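Opinion

The helper that comes by the month

Prulten would like you to stop thinking of its robot as a machine. It is a "household and stockroom service", says the brochure, at 74 pounds a month with a minimum term of 3 years. I have read the small print so you don't have to, and I can report that it looks very much like a machine, and that if you drop it down the stairs it becomes your machine rather quickly.

My interest is not neutral. I run the back office of a small shop supplier in Prusalitz and I have been promised an end to drudgery by every salesman since the fax. So I went to the Prulten open day in March with a biscuit in my pocket and low hopes.

What you get for your money is a pair of grippers, a set of ready-made jobs and a helpline. The list runs to 20 jobs. Some of them are the same job with a different noun, so that "tidy a shelf" and "tidy a rack" are sold as two accomplishments. Others ask a good deal more of it, and reaching into an appliance is one I would have put on page one. 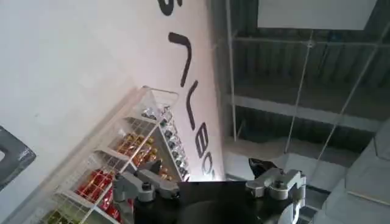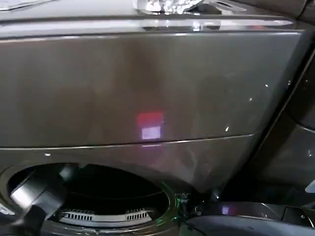 Evanthia Deligiannis thinks I am being mean. She wrote to me after an earlier grumble on these pages to say that her firm, Lazaridis, pays more than that every month to have the windows cleaned, that nobody has ever asked the window cleaner to do 20 different things, and that a slow helper who turns up is worth a quick one who doesn't. She has signed for the full term and is looking forward to it.

I take the point about the windows. My quarrel is with the term. Three years is a long time to be tied to anything with a software update, and the early leaving fee is 200 pounds plus collection, with collection "priced on request". I requested. I am still requesting.

Lorau, the rival outfit, will sell you something similar outright, and then it is yours to swear at for as long as you like. It costs a great deal more on the day and comes with a manual as thick as a loaf. I found I rather liked the manual. It had a chapter on what the thing can't do, which Prulten might borrow.

If they offered one year and a fixed price for taking it away again, I would sign. Until then the shelves in Prusalitz will go on being tidied by me, badly, on Fridays if at all.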